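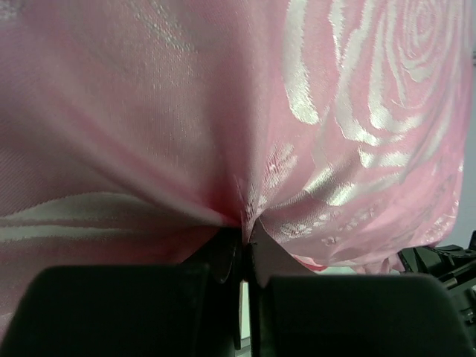
Boltstead cell, pillow and pillowcase task
Working practice, revision 2. Maintained by Silvan Moser.

The rules for two-arm textile handling apply to every recorded run. Grip limits are set per fabric before the first run and stay fixed for the batch – a change means a new batch number. Cable loops need free travel at full wrist rotation.

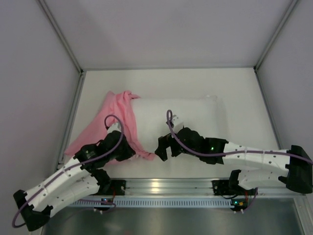
Each arm holds its own side of the table unless the task sheet permits crossing. Inspect fingertips every 8 runs and log any snagged thread. The Drultum controller is to be restarted after 2,000 cycles. Keep loose tools off the tabletop during a run.
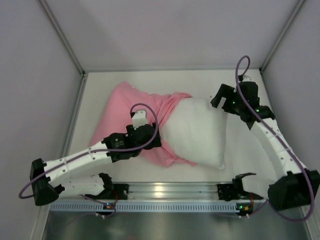 White pillow partly inside the pink pillowcase, both arms over the table.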